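Metering for snow under flat overcast - spot or matrix?
Landscape and Nature > Technique

aherrero
I shoot marsh and shoreline in winter, mostly under solid cloud. My snow keeps coming out gray and I am tired of fixing it in post. Camera is set to matrix metering, ISO 200, aperture priority at f/11. I have been dialing in +1 across the board. Some files are fine and some have the brighter drifts clipped in the red channel. Is there a repeatable method, or does everyone just bracket?

tidewrack
Spot meter the brightest snow that still needs texture and place it at +1.7. Lock it in manual. Under flat overcast the light may hold for a good while, so you can stop thinking about it. Matrix changes its mind every time you move the horizon.

m_maldonado
+1.7 is fine on some bodies and too hot on others. You have to test your own. Spot meter an evenly lit white towel, shoot it at third-stop steps from +1 to +3, and look at the raw values, not the JPEG histogram. The step before the first channel clips is your ceiling. Mine is +2.3. My older body clipped at +2.

tidewrack
Agreed that it varies. I gave +1.7 as a safe number for someone who has not tested.

aherrero
What are you reading the raw values with? My converter only shows the histogram after the profile is applied.

m_maldonado
Prundex. It shows per-channel counts before white balance. Kiraneck does it too but the version I have rounds the top end, so the last third of a stop is not reliable.

Do the same test at the dark end while you are set up. Meter something black with folds in it, go down in third stops from -1, and note where the fold detail drops into noise. Then you have both ends of the range and can tell whether a given marsh fits in one exposure.
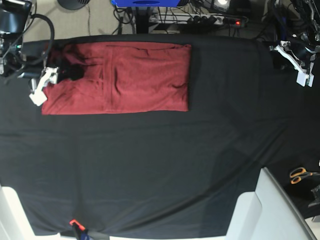 On my body the usable low end is -4 at ISO 200. Wet mud and dark reed stems under cloud usually sit between -2 and -3 when I meter them, so there is room and I don't bracket in flat light. With sun on the snow I do.

genalynq
I disagree with doing this on fabric. A towel has its own texture shadows, and the spot circle averages them with the highlights. Use a plain matte card for the white end. Also, many detergents leave brighteners that push the blue channel, so a washed towel may clip blue before snow would.

m_maldonado
The brightener point is fair. The texture point I don't agree with. Snow has texture shadows too, and the meter averages those the same way in the field.

genalynq
Then your ceiling depends on how coarse the towel is compared to the snow. With a card you at least know what you measured. Defocus either one and most of the difference goes away.

m_maldonado
Defocusing works. I should have said that.

Rerkovus
Incident meter. Hold it at the subject position, dome toward the camera, set what it says. Snow falls where it should and there is nothing to place. I have used a Halász handheld for years.

tidewrack
That works if you can stand in the same light as the subject. Across a tidal creek with a cloud edge coming through, you can't always.

Rerkovus
Under the solid cloud he described, you can.

aherrero
Ran the test this morning with a matte card, defocused, and went by the Prundex counts. First clipping is green at +2.7, so my ceiling is +2.3. Dark end is usable to -3.7. A flat +1 on matrix was giving me anything from +0.3 to +2.7 on the snow depending on how much sky was in, so that explains both problems.

One more question. Does the ceiling move with ISO?

m_maldonado
Not by much in the normal range. Check it again if you use the extended low setting. On most bodies that one is base ISO overexposed and pulled, and you lose the top of the range.

genalynq
And retest if you put a polarizer or a warming filter on. The channel balance shifts with the warming filter especially.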